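Speaker Notes: Technical Hiring in the Plamimdale Region
Findgate Workforce Office
Presenter: Barrett Ridgeway
Nov 6, 2025

Opening
Thank the hosts and introduce the office. Explain that the talk covers job postings for software and data roles placed by employers in the Plamimdale region, and what those postings ask of applicants.

Slide 2: Source of the figures
The review covered 324 postings collected in May. Duplicate listings were removed before any reading began. Postings by staffing agencies were kept only where the employer was named. Remind the audience that a posting records what an employer requests and does not show who was hired.

Slide 3: Skills requested
Database work and scripting appear most often. Cloud administration follows. Pause here for the chart. Note that many postings list older and newer tools side by side, and that applicants have told our advisers they cannot tell which are required.

Slide 4: Experience requirements
Nine postings labeled entry level asked for two or more years of paid experience. Read the Ostrowski posting aloud in full. Ostrowski has since revised its wording and has agreed to its use in this talk.

Slide 5: Training and placement
Describe the Pleletti course, which runs for 10 weeks and is open to adults already in work. Students complete a project chosen with a local employer.

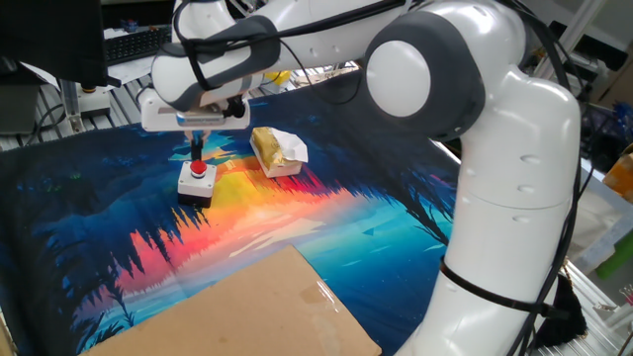
Fees are paid in two installments, and the second may be deferred until the course ends. Refer questions on eligibility to the office's advisers.

Slide 6: Requests to employers
Ask employers to separate required skills from preferred ones. Ask them to state the pay range and to name a contact for applicants. The office will review draft postings on request at no charge.

Questions
Repeat each question for those at the back. If asked about salaries, state that the review did not collect them. Printed copies of the tables are on the table by the door.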